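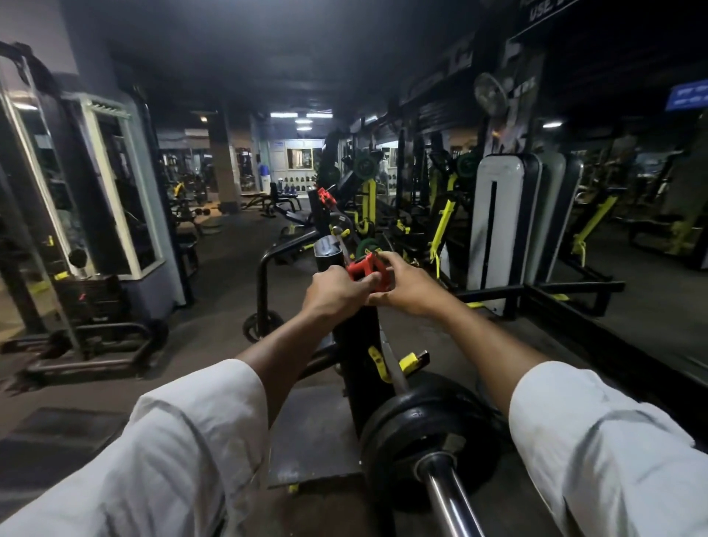
Lalit Thakur thinks we should have done the whole open day on bar collars and left the rest at home. He wrote it on the whiteboard while I was still getting my shoes off, and then said it twice more over coffee: people understand a collar, they've all fought with one, so they know right away what's hard about it and they don't need the slides.

I half agree. Writing this down in May while it's fresh, because last year's notes from the Sanora visit were four lines long and two of them were about parking.

So, the gym tasks. Putting a collar on and taking it off are two separate tasks in the set and I'd like to keep them that way, whatever Clesden says. Getting it on is mostly lining up. Getting it off is all squeeze and wiggle, and you need one hand to steady while the other works the thing loose. I tried to explain this to the Heywood people and ended up miming it with a coffee mug, which worked better than my diagram did!

Attendance sheet says 116 through the door. It felt like more in the late morning (the corridor was solid) and a lot fewer after three. The group from Heywood came early and stayed to the end and asked the best questions. One woman wanted to know why we bother with a head-height view at all when you could bolt a camera to the rack. I said the robot has to live with its own arms getting in the way, so it may as well learn from views where the arms get in the way. She wrote that down. I should write it down too, it's a better line than the one on our poster.

Clip count on the poster was wrong, by the way. It said 2000 for the gym set. The index had 3264 that morning, I checked before we opened and then forgot to tell anyone. Fix before the poster goes to Gornside.

Live demo: ran the arm on the bench with the short bar stub. First run fine. Second run it closed on the collar a bit crooked and sat there pushing, so I hit stop and reset it by hand. A kid in the front row cheered at the stop button, so that's our audience sorted. Third and fourth fine. Fifth we didn't get to, the laptop wanted to update. TURN THAT OFF before next time, I have said this in this notebook before.

Lalit did the replay station and let visitors step through clips and call out when they thought the grip would start. Really fun to watch, and they were pretty good at it. They tended to call it early, as soon as a hand got close. I'd love to save those calls properly next time. He was keeping tally on the back of a flyer and I can't read it.

Printed 1000 flyers, which was silly. Two boxes under my desk if anyone needs scrap paper.

To do:
poster number
second bar stub, the ends on this one are getting chewed up
ask Clesden whether on/off stay split
longer extension cord for the bench
send the Heywood group the reading list, I promised it by the end of the week

Also somebody left a green umbrella by the sink.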